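Sanunora Hand Gripper — Open Day Set-up Guide
Rutdale demo team. Revised July 16, 2018

Section 4: Running the table clear-up demo

Read section 3 first (charging, grip check). This part covers the clear-up only — packets and wrappers off the table, into the bin. Visitors like this one best, so it goes on between the Arthur arm talk and the question time.

4.1 Before the doors open

1. Table in the middle of the room, away from the wall. Walk all the way round it. If you can't get past with a gripper in each hand, move something.
2. Bin beside the table. Fresh liner, rim folded well over the outside.
3. Put out the packets. Mix of shapes — long thin ones, crumpled ones, a box or tray or two. Don't tidy them.
4. Check finger pads on both grippers. Wipe with a dry cloth. No spray cleaner, it leaves a film.
5. Squeeze each trigger all the way in and let go. Fingers should open evenly. If one side lags, tag it and grab the spare.
6. Check free space on the card. A full session needs 29 GB. Less than that, swap the card now, not halfway thru.

Note: shiny wrappers slip. Go for the crimped end or a fold, not the flat middle.

4.2 First pick

1. Stand square to the table. Elbows in.
2. Start recording. Wait for the tone.
3. Bring the open fingers in low, both sides of the packet.
4. Close slowly. Stop when the packet starts to bend.
5. Lift straight up. Pause. Then move.

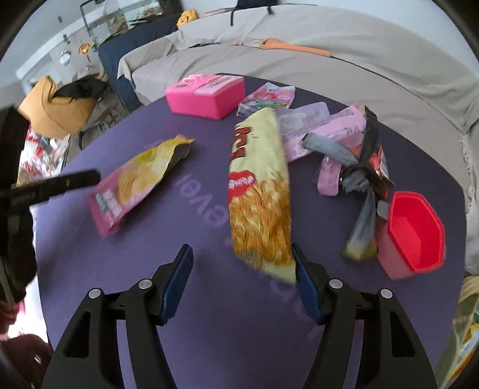

6. If the packet drops, leave it where it lands and try again. Dropped picks stay in the recording. Don't use your other hand to help.
7. Long packets — take them near one end and let the rest hang. Easier to get into the bin that way.
8. Hard plastic boxes and tubs last. They need a wider opening and new people tend to knock them about.

Caution: fingers clear of the linkages. The pivots pinch. Tell every visitor this before they pick one up, even the ones who did it at the May session in Wenorham.

4.3 Two people at one table

Works fine but agree on sides first. One calls, the other waits.

1. Person A takes the left half, person B the right.
2. Say "going in" before reaching accross the middle.
3. Only one gripper over a packet at a time.
4. If the tips touch, both open, both back off, start again.

Note: don't swap grippers mid-session. The recordings get matched to the wrong log and somebody has to sort it by hand later.

4.4 Dropping into the bin

1. Carry the packet over the opening before you lower it.
2. Lower until the tips are just above the liner.
3. Open all the way. Half open and the foil clings to the pads.
4. Lift clear, count one, go back for the next.
5. Big bags first if you can. They spread out and cover the opening, so push them down with closed tips before the next drop. 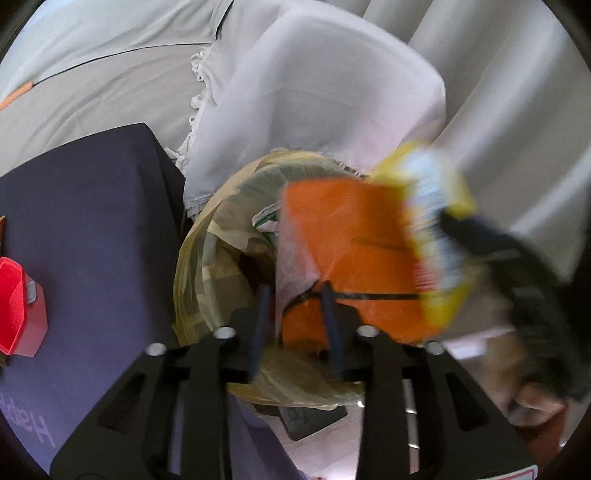 Fig. 4-2. Two grippers at the bin, large orange bag in the opening.

6. Liner pulled in on one side? Stop, fold it back over the rim, carry on.
7. Don't stir the bin with the tips. Pads tear.

Caution: no food scraps or liquids. Packets only. Grease on the pads means a full clean (section 7) and that gripper is out for the day.

4.5 Faults

Code 1103 — fingers not closing fully. Look for a bit of wrapper stuck in the joint. Power off before you pull it out.
No tone at start — card not seated. Push till it clicks.
Grip feels weak — change the pads. Pads are rated for 500 picks, log the change on the sheet.
Total over 1000 picks — back to the Rutdale bench for a service, don't put it out for visitors.

4.6 Packing up

1. Stop recording, wait for the double tone.
2. Cards out, labelled, in the tin.
3. Grippers in the case with fingers closed.
4. Tie off the liner, bin goes out.

Section 5 covers copying the cards.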